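Facilities Practice, Unit 6
Handout: Power strips and extension leads at the workbench
Lollton Technical Program, Doston campus
Dec 13, 2018

Read this before the bench session. It replaces the November handout, which had the wrong page numbers for the Ghumman workbook.

1. What a power strip does

A power strip splits one wall outlet into several. It does not add capacity. Everything plugged into the strip draws through the one cord and the one wall outlet, so the total load matters more than the number of sockets in use.

Add up the wattage of everything that will run at the same time. In the workbook problems the strip is limited to 2,000 watts. For your own strip, read the rating on the body or the label and use that figure.

2. Placing the strip

Lay the strip on a flat, hard surface with the cord running away from it in an easy curve. Keep the cord clear of the place where your hands will be working. Do not run it under carpet, and do not pull it tight to reach an outlet – move the strip or use a different outlet.
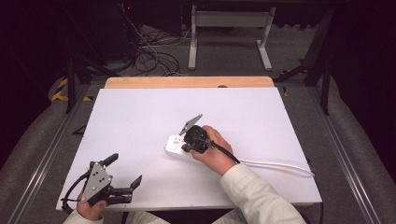
Cords that cross a walkway have to be rerouted or covered. If the cord is too long, gather the slack in loose loops. A tightly wound cord holds heat when it is under load.

3. Checking the sockets

Unplug the strip first. Turn it so the light falls across the face and look into each slot for dust, discoloration or cracked plastic. Slot patterns differ by country, and some strips accept more than one plug type. A plug that sits crooked or slides out under its own weight should not be used in that socket.

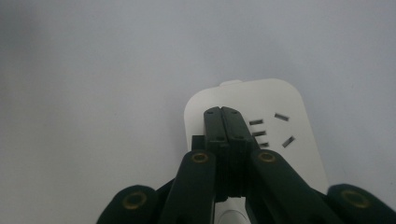 Figure 2. Power strip on end, socket slots on the front face.

Check the ends and the point where the cord enters the body as well. Any strip that fails goes in the Mamham bin with a tag on it.

4. Problems for next week

a) A heater draws 1,500 watts and a kettle draws 1,500 watts. Both are plugged into the 2,000 watt strip. The total is 3,000 watts. Say what has to change.

b) Workbook page 20, both diagrams.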